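Questions I get asked a lot

How long have you been making pinboards?
Since December before last, when I wanted one for the hallway and couldn't find a size that fitted. I made almost 60 that first year (my poor spare room!) and it's been my main job ever since.

Where do you post to?
All over the UK, plus Ireland. Everything goes out from Drekby with Hinrichs, who are good with corners, and you'll get a tracking number by email.

How heavy is too heavy?
I tell people 300 grams per hook. I've hung more on mine at home, keys and a dog lead and so on, but please don't blame me if yours comes down!

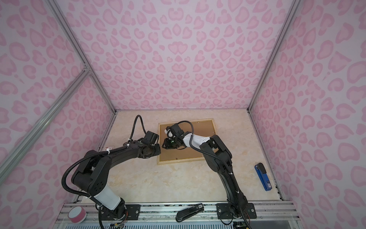 Can I paint the cork?
You can, and I love it when people do. Use ordinary emulsion, thin it a bit and give it 2 coats. The first one soaks in and looks dreadful, so don't panic. Skip gloss, it goes hard and the pins won't push through.

Which pins do you use?
Brastex ones, the short sort with a flat head. I tried the Astarden pins too and they're nice enough, just a bit long for thin cork.

Do you make them to order?
Yes, up to 79 cm on the longest side. Anything bigger won't fit on my bench or in my car. Send me your measurements and I'll come back with a price, usually the same evening unless I'm out.

What if mine turns up damaged?
Keep the box, take a quick snap and email me. I'll send another one out.

Prices last changed April 2023.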